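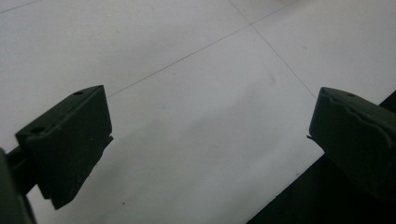
Según Sarla Tiwari, un suelo de baldosas es lo más aburrido que hay en una casa, porque está ahí tirado todo el día. Tiene razón en lo de tirado. En lo otro, vamos a verlo.

¿Por qué el suelo viene en trozos?

Una baldosa de cerámica empieza siendo barro, o sea, lo mismo que te obligan a quitarte de los zapatos antes de pisarla. Se prensa, se seca y se mete en un horno. En el taller Kastora lo ponen a 1065 grados. Una pizza, a esa temperatura, sería un recuerdo.

Podrías pensar que lo más fácil sería cocer una sola baldosa del tamaño del salón. Adelante, pero primero busca el horno. Luego la puerta por la que meterla. Luego a los amigos que la carguen, que ese día tendrán todos dentista.

Por eso se hacen piezas manejables y se colocan una al lado de otra. Entre ellas queda una rendija, la junta, que se suele rellenar con una pasta. En casa de los Abubakari dejaron juntas de 3 milímetros. Parece poca cosa, pero los materiales se hinchan un pelín con el calor y encogen con el frío, y si las piezas estuvieran apretadas como en el autobús, alguna acabaría levantándose.

Las líneas que separan una superficie en partes tampoco son cosa exclusiva de las baldosas. Las hay en paredes, en techos y en paneles, y a veces se cruzan.
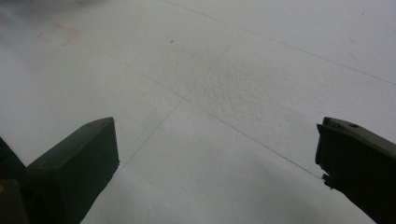

Pues en mi cocina las líneas solo sirven para guardar migas, escribe un lector que firma Clomance. También es verdad. La junta suele quedar un poco más baja que la pieza, y las migas, que son vagas, se quedan donde caen. Se sacan con un cepillo pequeño y bastante paciencia. El cepillo lo venden en cualquier ferretería.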